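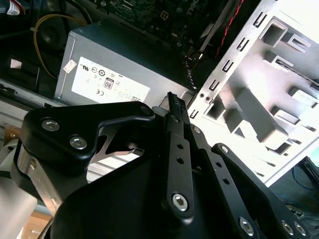
The Juvier 685 is a fixed-output power supply for desktop computers, made by Oberholzer and stocked at our Hadstead counter. It delivers 685 watts continuous at an inlet temperature of 40 °C and carries a five-year return-to-base warranty. It is meant for standard desktop cases where the supply sits as a separate unit, like the grey one in the open case shown, and it is held by the usual rear screws. Measure the space for cables before ordering — the connectors leave the inner face in one bundle and need room to turn.

Input is 200 to 248 volts AC. There is no lower range and no selector switch. The unit shuts down on overload, short circuit or excess heat, and resets when the mains lead has been removed for 5 seconds. The fan runs at all loads.

Supplied with: mains lead, four screws, printed wiring sheet. Cable ties are sold separately.

The Pleser adaptor bracket fits older cases with non-standard rear openings. It must be ordered with the supply, as the screws differ in length. Earlier units with the short main cable were withdrawn in May and cannot be exchanged for the present version.

Orders received by 15th December are sent before the winter closure. Trade accounts: quote the part number and the quantity. Opened units are accepted for return only if faulty.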